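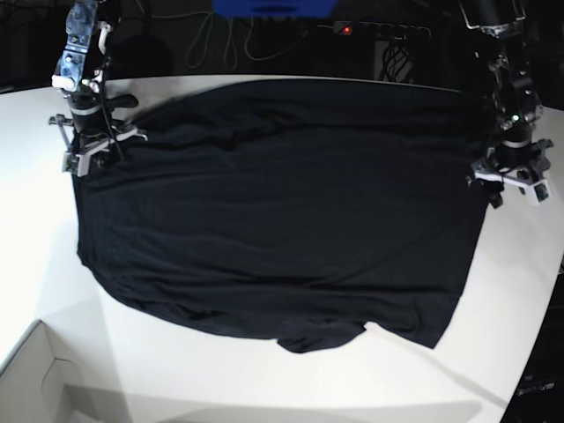 Week 6 handout: collecting demonstrations for cloth tasks
Last updated: April
Reading time: 4 min

Notes to go with the lecture, not instead of it. Slides have the maths, this has the practical side. Bring it to the lab.

Recap from week 5

Policy = what the arms do given what they see. We train it by copying. So the policy is only as good as the demonstrations, and most of the failures you showed me last week were data failures, not network failures. Nazareno Rinaldi's group had a perfectly good model and 98 episodes that all began with the garment in the same place. Move it a hand's width and the thing grabbed air.

Why cloth is awkward

- no fixed shape, so "pose of the object" doesn't mean much
- hides itself. Sleeve under the body, hem under the sleeve
- dark fabric worse: folds hardly show, depth is patchy, a black hem on a black hem is one blob to the camera
- two arms have to agree. One pulls early, the other loses its corner
- same motion, different result. Tug the same corner twice and you get two different crumples

The last one matters most for collection. You can't script your way round it, you need spread in the data.

What one episode holds

Joint positions for both arms, gripper opening for both, every camera stream, the task label, operator initials, pass/fail. All on one clock. If the wrist cameras drift against the joint log throw the episode away, don't try to patch it afterwards (Tariq Kiani tried. Ask him how long it took).

The class set so far

Target for the term is 637 kept episodes across all groups. We have 400. Of the ones thrown out, most were operators stopping to think half way through. A pause is fine for you, but the policy learns the pause too and then sits there with a sleeve in each hand.

Raw files go on Druvovon under your group name. Labelling is in Ollus, same login as for the week 3 exercise. Do not rename files once Ollus has indexed them.

Task definition: flatten

Start: garment dropped on the table, any old way. End: top edge held fairly straight between the two grippers, body laid out on the table, then release and withdraw both arms. We label phases seperately:

1. approach
2. first grasp
3. second grasp
4. stretch
5. lay down
6. release

Phase 4 is where people disagree. Stretch begins when BOTH grippers are closed on fabric and the top is being pulled, even if there are still diagonal wrinkles and even if a bit lower down is folded over. It's not "when it looks flat". Sławomir Urbańczyk and Anel Modise labelled the same batch independently and nearly every mismatch was on this boundary.

With a grip at each side and the cloth drawn out between them the label is stretch, creases or no creases, and whatever is sticking out at the bottom gets sorted in lay down.

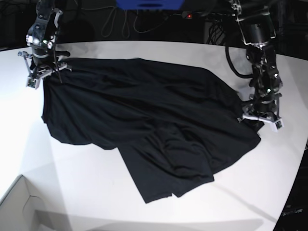 Running a session

- Home both arms. Check the grippers open fully
- Check every stream is live before the first episode, not after the tenth
- Drop the shirt from a different height each time, turn it, sometimes inside out
- Move steadily. Slow is ok, stopping isn't
- Missed grasp: carry on and recover, keep the episode, tag it "recovery". These are valuable, we have too few
- Dropped on the floor: fail, stop recording
- Swap operator after 30 episodes. Tired people get sloppy with the weaker hand and it shows in the traces

Balance

Don't only keep the pretty ones. A set made of clean first-time grasps gives a policy that has never seen a mistake and has no idea what to do after one. See the Górecki notes, section on compounding error, and the worked example on the board (small error at step one, slightly unfamiliar state at step two, and so on until the arm is somewhere no demonstraton ever went).

Fix options: more recovery episodes, or let the policy run and have a person take over when it strays, then add those corrections. We do the second one in week 8 on the Honberg rig.

For next time

Each group labels its own batch, then swaps with another group and relabels blind. Bring the disagreement table. One page on which phase was worst and how you would reword the definition. Questions about Ollus to Tadeusz Sadowski please, not me, I only break it.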